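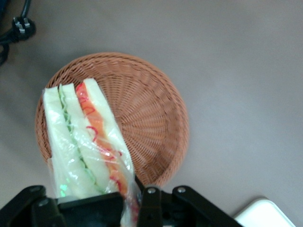 얕은 바구니와 비닐로 싼 샌드위치. 두 가지 속이 나란히 보인다.

“식빵 테두리를 잘라 내는 순간이 하루 중 제일 좋아요. 빵이 갑자기 단정해지잖아요!”

아침 일곱 시 반, 샌드위치 가게 ‘더크사이드(Derkside)’의 주방에서 안와라 리야나게(Anwara Liyanage) 씨는 벌써 두 번째 식빵 봉지를 뜯고 있었다. 인터뷰를 하러 왔다고 했더니 앞치마부터 건넸다. 앉아서 이야기할 자리가 없으니 버터라도 바르면서 듣자는 것이었다. 나는 버터를 발랐고, 꽤 여러 번 다시 발라야 했다.

“끝까지요, 끝까지. 가운데만 바르면 가장자리로 물이 스며요. 버터는 맛도 맛이지만 우비 같은 거예요. 오이가 들어가는 날엔 특히 그래요.”

더크사이드는 점심 도시락과 모임용 샌드위치를 만드는 작은 가게다. 2021년 7월에 문을 열었고, 처음에는 메뉴가 4가지뿐이었다. 그중 가장 오래 붙들고 있었던 것이 오이 샌드위치라고 한다. 재료가 적어서 쉬워 보이지만 그는 이 얘기만 나오면 말이 빨라진다.

“오이는 얇게 썰어서 소금을 살짝 뿌리고 20분쯤 둬요. 그다음에 면포로 꼭 눌러요. 비틀어 짜면 안 돼요, 풀이 죽어 버려요. 아삭한 소리는 남기고 물만 빼는 게 목표예요. 그 소리가 나면 진짜 기분이 좋아요.”

짝을 이루는 것은 당근이다. 가늘게 채 썬 당근을 레몬즙과 머스터드, 올리브유에 버무려 하룻밤 재운다. 초록 속과 주황 속을 한 봉지에 담는 구성은 동업자인 프로드로모스 바칼리스(Prodromos Bakalis) 씨의 생각이었다. 그는 원래 오이 하나, 당근 하나를 따로 팔자는 쪽이었다고 한다.

“손님들이 진열대 앞에서 너무 오래 서 계시는 거예요. 이것도 먹고 싶고 저것도 먹고 싶고. 저도 그 마음을 알거든요. 그럼 반반으로 가자, 그랬죠. 접시에 올렸을 때 색도 예쁘고요.”

바칼리스 씨는 칼 담당이다. 삼각형으로 자르는 법을 묻자 도마 앞으로 나를 끌고 갔다. 손바닥으로 빵을 누르지 않고 손가락 끝만 모서리에 얹은 다음, 긴 톱날 칼을 앞뒤로 천천히 움직인다. 한 번 썰 때마다 젖은 행주로 날을 닦는다. 당근을 썬 칼로 오이를 썰면 흰 빵에 주황 물이 들기 때문이다.

“눌러서 자르면 속이 앞으로 다 나와요. 칼이 일하게 두면 돼요. 급한 날에도 이건 절대 서두르지 않아요. 서두른 샌드위치는 단면을 보면 다 보여요.”

포장 이야기로 넘어가자 다시 리야나게 씨가 나섰다. 두 조각은 뾰족한 쪽을 맞추고, 단면이 바깥을 보게 나란히 세워 투명한 비닐로 감싼다. 종이로 쌀까도 한참 고민했지만 결국 속이 보이는 쪽을 택했다.

“저는 샌드위치를 고를 때 옆구리를 봐요. 다들 그렇지 않나요? 초록 줄이 구불구불하게 지나가는 걸 보면 ‘아, 오늘은 이거다’ 싶죠. 너무 팽팽하게 싸면 빵이 눌리니까 주름이 좀 져도 괜찮아요. 마르지만 않으면 돼요.”

바구니에도 취향이 있다. 두 사람 모두 둥글고 얕은 것을 좋아한다. 깊은 바구니에 쌓으면 맨 아랫것이 납작해지고, 꺼내다가 위엣것이 무너진다. 얕은 데에 비스듬히 눕혀 두면 집어 들기도 편하다. 모임에 낼 때는 바구니를 여러 개로 나누어 식탁 곳곳에 놓으라고 권했다.

“한가운데 큰 접시 하나만 있으면 먼 자리에 앉은 분은 자꾸 팔을 뻗어야 하잖아요. 바구니는 옆으로 건네면 돼요. 건네면서 말도 한마디 하게 되고요. 저는 그게 참 좋더라고요.”

지금까지 받은 단체 주문 중 가장 컸던 것은 조각으로 648개였다고 한다. 동네 공방 ‘슈미더(Schmieder)’의 여름 행사였는데, 두 사람은 전날 밤 당근을 써는 데에만 저녁 시간을 다 썼다. 힘들었겠다고 하자 바칼리스 씨가 고개를 저었다.

“재밌었어요! 라디오 크게 틀어 놓고 썰었죠. 새벽에 빵이 도착했는데 냄새가 얼마나 좋던지. 그날 제가 먹은 것만 몇 개인지 몰라요.”

집에서 만들어 볼 독자를 위해 한 가지만 알려 달라고 부탁했다. 리야나게 씨는 빵이라고 했고 바칼리스 씨는 칼이라고 했다. 둘은 잠시 옥신각신하다가 빵부터 설명해 주었다. 갓 구운 것보다는 하루 지난 흰 식빵이 자르기 쉽고, 테두리는 속을 다 채운 다음에 잘라야 네 변이 맞는다. 잘라 낸 테두리는 버터와 설탕에 구워 커피 옆에 낸다. 내가 간 날에도 한 접시가 나왔고, 나는 마지막 하나까지 먹었다.

8월부터는 새로운 속을 하나 더 시험해 볼 생각이라고 한다. 구운 가지와 삶은 달걀 사이에서 아직 결론이 나지 않았다.

“저는 가지예요.” 리야나게 씨가 말했다.

“달걀이죠.” 바칼리스 씨가 도마를 닦으며 대답했다.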